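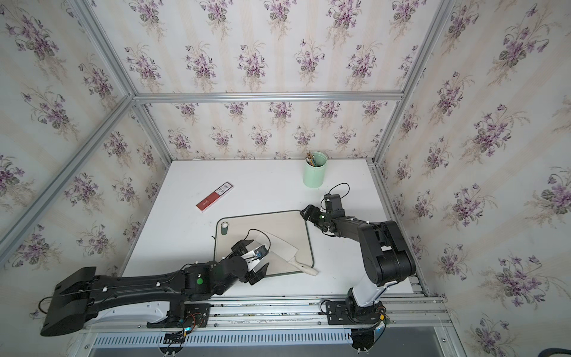

Step 4: Stop the arms from arguing over the cutting board

By now both arms home without complaint and you feel pretty good about yourself. Time to let them share a workspace.

Open the Varkano config and find the planner block. Out of the box each arm plans as if the other one didn't exist, a philosophy that works fine until both want the spatula.

Set shared_scene to true. Then set min_gap to 8 (it's in centimeters, whatever the comment in the file claims). Wrist cables count as part of the arm, so turn on cable_padding too. The planner has no idea that a loop of cable sticks up over the gripper, and it will not ask.

Next, pick who yields. I give the left arm priority 1 and the right arm priority 2. Give them the same number and they will wait for each other very politely, until the planner times out at 3000 ms.

Run the plan in preview first. If you get error 593, the table height is wrong - go back to Step 2 and measure it again, this time with a ruler. Thanks to Sorcha Ó Dálaigh for finding that one the slow way.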